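3.2 Match days at Andstead

I spent 16 home games on the terrace at Andstead, mostly next to Adhiambo Mussa, who has kept the club's fixture book for 20 seasons and let me copy bits of it out at half-time. What I wanted to know was simple enough: does talk of a new ground change how people feel about the old one? Quite a lot, I'd say! Once the plans were up in the clubhouse in February, people started grumbling fondly about things they'd never mentioned to me before — the slope, the tea queue, the wind off the car park end. Kheri Nyamweya, who plays hooker, told me the changing room had gone oddly sentimental too. Gates crept up, though never near the 2000 the new stand is meant to hold.

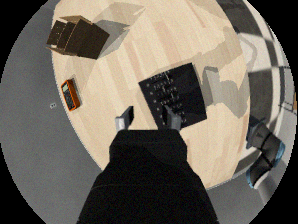
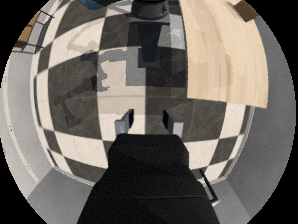
Figure 4. Two simulated views, each with a black gripper holding nothing.

So did the players want to move? Most of them did, but the older forwards wanted one last full season on the slope first.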